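July, Sellmont kitchen

Started the floor at 8 with the usual sweep along the base of the cabinets, where most of the dust collects. Dörte Stüber wants anything soft picked up before mopping, so cloths go in the wash bag first and the mat edges get checked after.
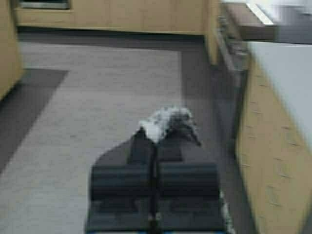 Do the cabinet fronts need wiping every time?
Only when the floor is mopped as well - splashes dry on the pale wood and show.

Mop heads down to 2. Ask Dörte about ordering more from Kadov. Toe-kick still to do.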